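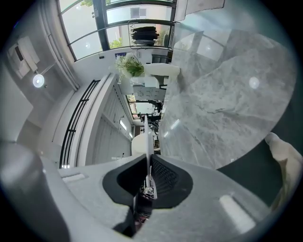 Miyuki Ueda says she had walked past every one of her office plants for a year before she learned what any of them needed. Now the whole floor at Tokemitz asks her about theirs!

We'd love to find more people like her. Clavden is looking for a part-time Workplace Plants and Surfaces Assistant, starting in June, to look after the shared rooms in our clients' offices – the window ledges, the pots, the stone tops and the desks nearby.

You'll water and deadhead flowering plants, wipe down sills and window frames, tidy desk trays without muddling anyone's papers, and clean marble with the right products (no vinegar, please – we'll show you what to use). It's 11 hours a week over 3 mornings, with an 8 am start.

You don't need experience. A good eye and a bit of patience will do nicely, and if you already talk to your houseplants you'll be in excellent company. Training is paid, and there's a bus stop outside both the Ranjbar and Iltent buildings.

To apply, send us a few lines about yourself and a plant you've kept going. A CV is welcome but optional.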